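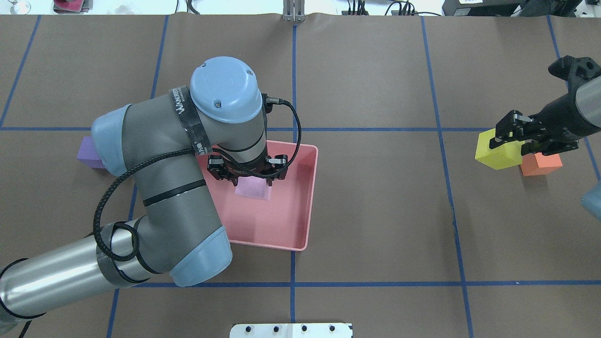
Un robot peut-il déjà ranger une chambre d'enfant ou un petit atelier ?
Je tiens un magasin de jouets en bois d'occasion et je passe mes fins de journée à trier. Les pièces arrivent en vrac, il faut les séparer, les remettre dans leurs boîtes et mettre de côté ce qui est abîmé. J'ai lu pas mal de choses sur les bras articulés et je voudrais savoir où on en est vraiment. Prendre ou poser un bloc de mousse rose dans un bac en plastique peu profond, avec une pince à deux doigts, sur une table quadrillée au ruban bleu, je vois bien que c'est à portée. Mais chez moi la table n'est pas quadrillée et les pièces sont les unes sur les autres. J'ai 31 bacs à remplir, de tailles différentes. Est-ce que quelqu'un utilise une machine pour ce genre de corvée, et à quel prix ?
Posée par Ferklow, le 26 octobre 2024

3 réponses

Réponse de Beryl Sugden
Pour du vrac mélangé, dans un petit commerce, je n'achèterais rien pour l'instant. J'ai travaillé quatre ans à la préparation de commandes chez Longo, où on a essayé un bras sur un poste de tri. Avec des pièces séparées, toutes du même format, il tournait correctement. Dès que deux objets se touchaient, il en prenait deux ou aucun, et quelqu'un devait venir débloquer. Sur une journée de test on a passé 1 214 pièces, et il a fallu 17 interventions. Ça paraît peu, mais la personne qui intervient doit rester à côté, donc elle ne fait pas autre chose.
Le prix du bras n'est qu'une partie de la dépense. Comptez aussi la pince, les caméras, la protection autour du poste et surtout les heures de réglage. Chaque nouveau type de pièce en redemande.
Si vous voulez gagner du temps tout de suite, faites un premier tri par taille avec des grilles. Nous avions des grilles à deux mailles et le gros du travail était fait avant même de s'asseoir.

Réponse de Ritinier
Non. Mon aspirateur robot se coince encore sous le canapé, alors trier des jouets...

Réponse de Rusthorpe
Pas tout à fait d'accord avec la première réponse. Les machines à deux bras se débrouillent mieux qu'avant avec des objets qu'elles n'ont jamais vus, à condition qu'ils soient rigides ou en mousse et pas trop petits. Repérer les pièces abîmées est une autre affaire. Une fissure dans du bois, il faut tourner la pièce et la regarder sous la lumière, et je n'ai pas vu de système abordable qui le fasse bien.
Pour le ménage à la maison, pareil : ramasser des cubes par terre, on y arrive en démonstration, lentement. Plier du linge, parfois. Une chambre entière sans surveillance, non.
Vous traitez combien de pièces par jour ? En dessous de quelques centaines, à la main vous irez plus vite.

Commentaire de Ferklow
Merci. Plutôt deux cents, et 10 minutes par boîte quand il manque des morceaux. Je vais essayer les grilles. Quelle maille pour des cubes de 3 cm ?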